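Evari Two-Arm Demonstration Recorder

Home > Equipment > Data collection > Evari

Sold and supported by Plokach
Page last revised Jul 4, 2019

Read this before you ask for a quote

Evari is a bench station for recording a person driving two robot arms through a task, so that the recordings can be used to train a policy. That is the whole product. It does not come with a trained policy, and we will not tell you how many recordings you need before one starts to work. We have seen numbers in brochures. We don't know where they come from, and when we have asked, the answers were vague.

What we can tell you is what the station records, what it costs you in operator hours, and where it has let us down. If you came looking for a robot that learns your job over lunch, save yourself the phone call.

What you get

Two arms with parallel two-finger grippers
Pair of leader handles for the operator
Head camera on a fixed mount, plus one camera per wrist
Recording computer with the Swati logging software installed
Foot pedal for start, stop and discard
Cables, clamps and a printed setup guide

Not included: tables, task objects, storage beyond the first drive, and anybody to sit at the handles. The last one is the real expense. Budget for it first.

What a recording holds

Each episode is saved as one folder. It holds joint positions and gripper openings for both arms, the operator's commands, the three video streams and a short text label typed in by whoever is running the session. Everything is stamped from one clock. We mention the clock because a previous version used two, and a month's work from one November had to be thrown out when they drifted apart. If you are comparing stations, ask the other vendor how they handle this and wait for a full answer.

Swati writes plain files. There is no subscription and no upload. You can read the folders with whatever you already use, and you should try that on our sample download before paying for anything.

The stand task

We use a small round-topped wooden stand as our house test. It has a post and a separate base, and the arms have to deal with both. It looks easy. A new operator usually finds out otherwise within the first few tries, mostly because there is no feeling of touch through the handles and a round post gives a flat-fingered gripper very little to hold on to.
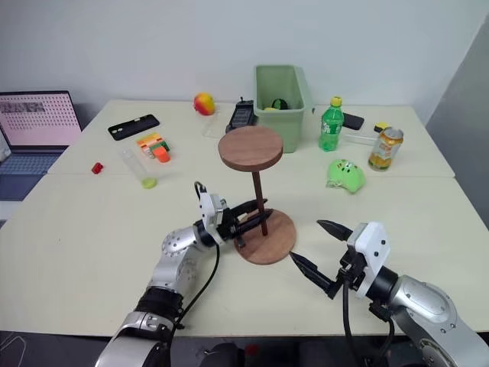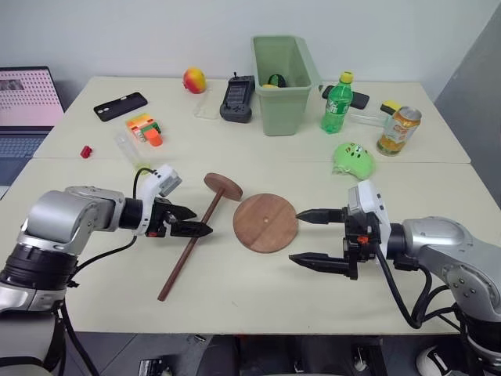 We are also wary of what this task proves. A policy that handles our stand has learned our stand, with our light, our tabletop and our camera height. Change the height of the head camera by the width of a hand and you may be starting over. We leave other objects on the table during collection on purpose, and we move them between sessions, but please don't read that as a claim that the result will carry over to your shop. We haven't shown that, and we have not seen it shown well by others at this scale.

Our own numbers, for what they are worth

Episodes recorded on the stand task so far: 3938
Episodes an operator gets through on a good day: about 140
Episodes in a block before we make the operator take a break: 50

The first figure includes bad ones. We keep failures in a separate folder and label them, since they are useful for checking a policy even if you never train on them. Anyone who quotes you only the total has told you nothing about quality. Ask how many were dropped, and by whom.

Noman Shaikh runs our collection bench and wrote the labeling rules in the setup guide. His view is that two careful operators beat a room full of casual ones. Ours is that he is probably right, but we have only run it his way, so there is nothing to compare it with.

Known problems

Wrist cables can swing into view of the wrist cameras. Clip them, then check again after an hour.
The gripper opening reads slightly wide after a cold start. Run the homing routine.
The discard pedal is too close to the stop pedal. A new pedal board is promised. We were promised it last year as well.
Shiny and clear objects confuse depth estimates if you add a depth camera. We don't sell one for this reason.

Evari or Ullis?

Ullis is our single-arm station. It costs less, takes up half the bench and is easier to teach people on. If your task can be done one-handed with a simple clamp holding the part, buy Ullis. A second arm doubles the ways an episode can go wrong, and plenty of customers who wanted two arms turned out to need a vise.

Pick Evari when one hand has to hold while the other works and a fixture really won't do.

Trial and returns

You can rent the station for a month before buying. Rent is taken off the price if you keep it. We suggest using the month to record your hardest task with the people who would do the recording later, and skipping our stand altogether. If the data is no use to you, send the station back in its crates. Return shipping is yours to pay.

Lead time depends on the arms and changes often, so it is given with the quote. Warranty covers arms, handles and the recording computer. Gripper fingers count as wear parts and are sold in pairs.

Request a quote | Download sample episodes | Setup guide | Spare parts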